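Against the clean demonstration

Posted by Levente Barta, March 13, 2024

Most teams that collect demonstrations for imitation learning have a rule, written or not, that a bad episode gets deleted. The operator fumbles, backs off, tries again, and someone presses the discard key. The dataset that reaches training is a record of people doing the task properly on the first attempt. I think the rule is wrong, and I think it costs more than the collection hours it throws away.

The argument for it is familiar. A policy trained by behaviour cloning reproduces whatever it is shown, so if you show it hesitation you get hesitation. At Oveo we worked on that basis until December. Operators were scored on the share of episodes accepted, and acceptance meant a single approach, a single grasp, no contact with anything outside the task and a finish in under 30 seconds. The numbers on the dashboard looked excellent.

What the dashboard did not record was how operators got there. Scored on acceptance, a sensible person learns to avoid difficulty. Cups were set down at the same distance from the rail, with the opening facing the same way. Lids were fanned out beforehand so that the top one would separate cleanly. Réka Simon went back through one batch of 700 accepted episodes and found that the starting positions of the cup fell inside a patch you could cover with a saucer. The written protocol asked for random placement over the whole table. Everyone believed they were following it.

The result at evaluation was what you would expect. Inside the saucer the policy was quick and smooth. Outside it, a first grasp would close on the rim at a poor angle, the cup would rotate, and the arm would carry on with the rest of the motion as though it were holding something. It had never seen a missed grasp, so it had no behaviour to offer after one. This is the old covariate shift problem and there is a respectable literature on it, most of which recommends some form of intervention or noise injection. My point is narrower. We already had the recovery data. Our operators produced it every day, for nothing, and we were paying for storage to be freed of it.

The revised practice has 4 parts. An episode is kept if the task is completed, however many attempts that takes. Start states are drawn by a script and read to the operator, who lays out the table to match, including layouts with a cup on its side or a lid away from its stack. Failed episodes are kept too, but labelled, and used only for training the success classifier. Finally, operators are no longer scored on acceptance. They are paid for time at the station, and the station logs which start states have been covered.

There are fair objections. Multimodality is the serious one: two operators recovering from the same slip in different ways give the model two answers, and a policy that averages them will do neither. With a plain regression loss I would hesitate to recommend any of this. With an action-chunking or diffusion policy the problem is manageable, although it does not vanish. Episode length is another. Recoveries are slow, and a dataset weighted by frame will over-represent them unless the sampler corrects for it. Ours did not at first, and for two weeks we had an arm that re-grasped things it was already holding.

Cost is the objection I take least seriously. Laying out a scripted start state takes longer than resetting to a habitual one, and our throughput dropped to roughly 100 kept episodes per station per shift. I would still take those over a larger pile gathered inside the saucer. A count of episodes is a poor measure of a dataset, and I would like to see fewer papers lead with it. A coverage plot of start states would take up the same space on the page and tell the reader far more.

Cups and lids at the Estwood station, from the wrist and from the fixed camera.
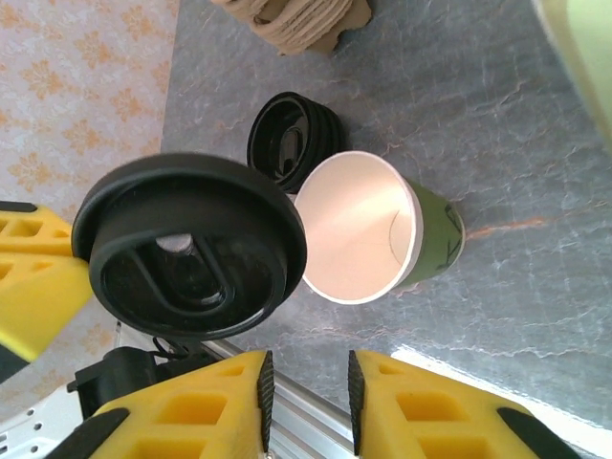
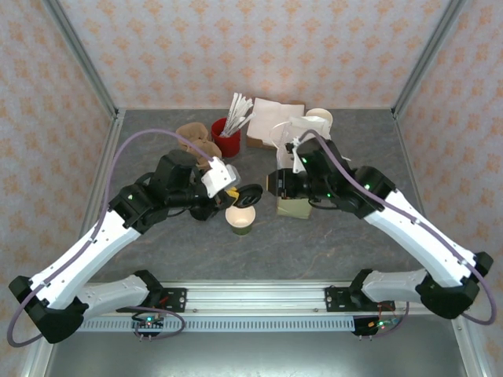

Bence Sárközi disagrees with a good part of this. His view is that keeping every completed episode only moves the bias somewhere else, as operators who are paid by the hour have no reason to recover efficiently, and the policy will pick up their dawdling along with their corrections. He would cut each episode at the slip, keep the recovery as a separate segment, and discard whatever led up to the error. We tried a version of that on the Illés data and the segment boundaries were a headache to label consistently, but he has offered to write the labelling guide himself, and the next round at Pirkport will be collected so that it can be cut either way.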